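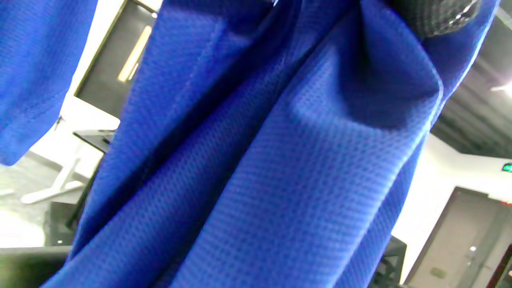 July, planning notes, garment handling bench

Okay, money page. I've been putting this off for two weeks and the order window closes at the end of the month, so I'm writing it all down in one place and then everybody can argue with me in the margins.

What we're buying for: the jersey work. Pick up a mesh jersey, lift it, let it hang, get it to the next station without it turning into a ball. The mesh is a pain because it folds in on itself the moment you pinch it. You get those long deep creases coming down from the grip point and the whole thing narrows to a rope, and then good luck finding the hem. Blue is extra fun, by the way! The insides of the folds go nearly black and the ridges go pale, so any budget for vision has to include lights too. I forgot lights last year and paid for it out of the tape and consumables line (sorry again).

So, the list as it stands.

Fingertips. We have been eating through these. I want to move to the Rocha soft pads, sold in packs, and I'd like 19 packs to get us through to spring. That sounds like a lot until you look in the scrap drawer. The alternative is casting our own, which I did twice in the spring and which cost me a whole afternoon each time plus a shirt. Put me down as firmly in favor of buying.

Second hand-held gripper. We share one right now, and whoever has it at 9 in the morning has it until lunch. With two we could have one person on lifts and one on hems, and the spare would cover us when a cable goes. Darow quoted me 1066 for the tool with the mount and the short cable. The long cable is extra, and I think we want the long cable, because the short one means standing right up against the desk with your elbow in somebody's coffee. I've asked them to requote with it included. No answer yet.

Arm. This is the big one and I don't think it's this year. I went over the Pruraneck brochure again, and the reach is good and the payload is way more than a jersey needs, but then you add the base, the guarding, the controller shelf, the electrician, and the week where nothing works. Also it needs a floor plan we don't have. I measured between the desk and the door with a tape and there is room for the arm or room for people to walk past, pick one. My suggestion is that we rent one for 3 months after the new year, learn what we hate about it, and then write a proper request. Porndale does rentals and their person was nice on the phone, though the deposit made me sit down.

Lights. Two diffuse panels on stands. Cheap, boring, please just let me have them. The overhead lights here are bright enough but they come from one direction and the far side of any hanging cloth goes dark.

Garments. I'd like 100 jerseys, mixed sizes, same mesh, and at least a few colors besides blue. Seconds are fine, crooked seams are fine (better, even, since real ones come in crooked). Ask for unbagged if they'll do it. Unbagging is a miserable job and I've done my share.

Things I took off the list: the folding table with the vacuum top (pulls straight through the mesh, what was I thinking), the fancy hanger rail, and a third monitor.

Open stuff, in no order:

Do we pay for the service plan on the gripper? I lean no. The only thing that has broken so far is the connector, and that's a soldering iron and ten minutes.

Does the rental come out of equipment or out of projects? It matters a lot for the total and I got two different answers.

Storage for the jerseys. They can't live on the chairs.

Somebody should check whether the Rocha pads leave marks on white fabric. I only tried them on blue. If they do mark, I'd cut the order to a few packs and look at the clear ones, which I haven't priced.

If it has to get smaller, I'd cut in this order: long cable, then half the jerseys, then the rental. The pads and the lights stay. I will fight for the second gripper.

Requote from Darow goes here when it comes: ________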